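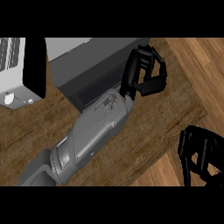

Sim kitchen, head view, left arm reaching toward the dark gray box. Fingers curled on both hands.

11/08/2020, teleop notes

Good session! Uliana drove for most of it and I sat at the logging machine. We are on the Flondel kitchen layout now, the one with the white appliance in the corner and the dark wood, and I like it a lot better than the old gray room. You can tell where the hand is against that grain, even when the forearm takes up half the view.

Glove mapping first. Refugio rewrote the finger retargeting and it is so much nicer. The old version took the thumb straight from the glove angles and the hook grasp always came out as a fist. Now he matches fingertip positions and lets the solver find the joints, so a relaxed human hand gives a relaxed robot hand. Uliana noticed within a minute of putting the glove on, before I had told her anything had changed.

Saved 12 demos of the reach. Tossed two: one where the tracker dropped out, one where I hit record too late (sorry). Total for this task is 283, and Braulio wants 1,000 before he trains again. At this pace that's fine, the resets are fast now.

Things I want to remember:

Elbow. When the operator's elbow drifts up, the arm follows and blocks the view of the gap between the two boxes. Uliana keeps hers tucked in and her paths are visibly smoother in the plots. Put this in the operator sheet.

Idle hand. We park the right one out over the light planks, low. Heriberto asked if we should freeze it during one-handed tasks. I say leave it live, the small drift is in the real glove data too and the policy should get used to it.

Contact. Still a little buzz when the fingertips touch a flat face. Tried a softer contact setting, better, but then the fingers sink in. Refugio has an idea with the damping and I can't wait to try it!

Next: same reach starting from the other side, then let Braulio have a go with the glove. Log folder is vimwood_reach_b, plots are in there too.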